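# Purple Jam

By Intan Liew

It was a little after seven on a Sunday in July, and Imelda Rivera had two tables pushed together for a breakfast that didn't need more than half of one. She had always laid out toast the way her grandmother did, straight on the tabletop with the jar standing open beside it, and she wasn't about to start fussing with place mats now.
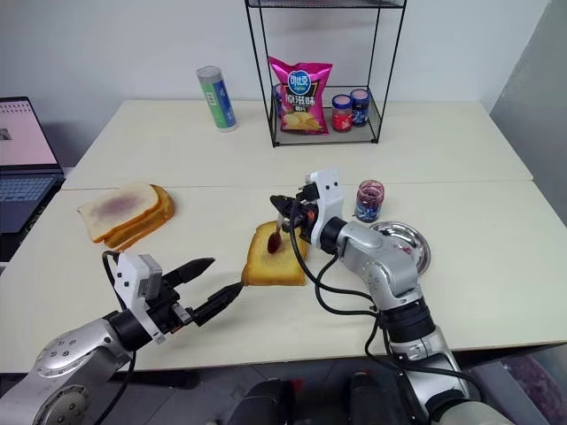

*3 min read*

"You've put the chips out," said Farah, coming in with her shoes still untied.

"The chips live there," said Imelda. They did, on the black wire shelf at the back, in a bag so pink you could have found it in a power cut, and Farah had been eyeing them since she moved in.

The jam was the trouble. It had come from Sumathi Nair, who lived 15 doors down and had never in her life given anybody anything without wanting to hear how it went. She would be at the gate by eight, leaning on it, asking was it too sweet, was it too runny, had they toasted the bread first like she told them.

"Did we toast it first?" asked Farah.

"We toasted it."

"And is it too sweet?"

Imelda thought about that for a good long while – longer than jam usually gets, I suppose. It tasted like the bus ride to Mallden when she was small, with the windows down and a paper bag of something sticky going soft on her knees, and her grandmother telling the driver all about her hip. How do you say a thing like that to a woman leaning on your gate? 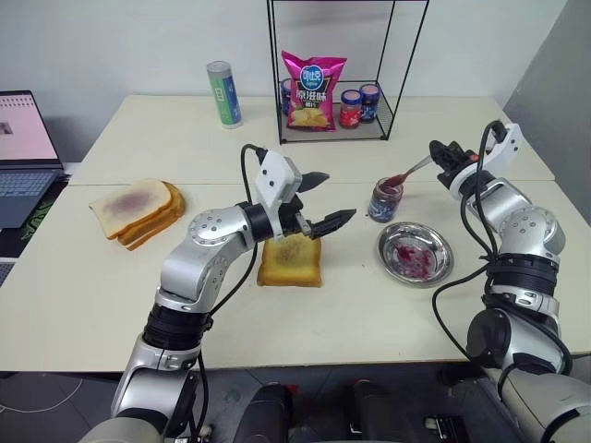
"It's a bit sweet," she said finally.

"She'll want more than that," said Farah, and she was right, because Sumathi always did. So they sat down with a slice each and tried to come up with something better, trading words back and forth with their mouths full, and they had gotten as far as "plummy" when they heard the gate.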